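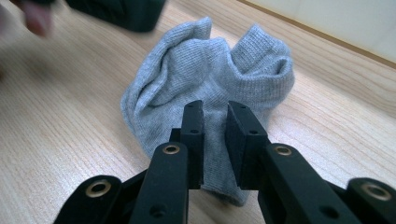
Sorting socks at Clandel

Svitlana Hordiienko has run the sock table at the Clandel laundry for 4 years. Most of what reaches her is ankle height, ribbed at the cuff, and gray.

"Gray is the slow color," she says. "Two heathers from different mills look the same until you put the cuffs side by side. I match on the rib first, then the length of the foot."

Each sock is opened out on bare wood, cuff away from the sorter, and smoothed from heel to toe. A folded cuff is turned up before anything else is done. Hordiienko does not roll pairs into balls - the outer cuff stretches, she says, and stays stretched.

"Flat, one on the other, fold once. A drawer that held 50 balls will take 70 flat pairs."

Singles go into a tray and are kept until February. Daniyal Jafri, who works the next table, would clear it sooner. Hordiienko disagrees.

"They come back inside pillowcases," she says. "Check the corners."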